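Flaltari Basket Sorting Notes, data card

What this is: a record of how one household in Omville sorts its woven storage, 44 entries in one table. Last edited Jul 15, 2018. The "material" column was filled in by eye, so I wouldn't lean on it. Orange weave gets entered as wicker or rattan, depending on who was typing. Dark weave is worse. 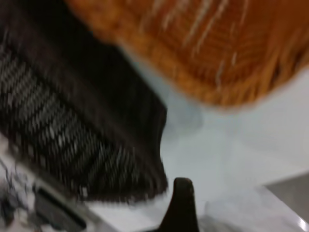
Nizar Smadi wrote back that the material column should simply be dropped, and that color and size are enough to put a basket on the right shelf. Maybe. Color got us 4 duplicate rows in December.

Known problems
Sizes are guesses to the nearest 2 inches.
"Keep" and "donate" were changed later without a note.

Use it for shelf planning if you must. I would not price anything from it.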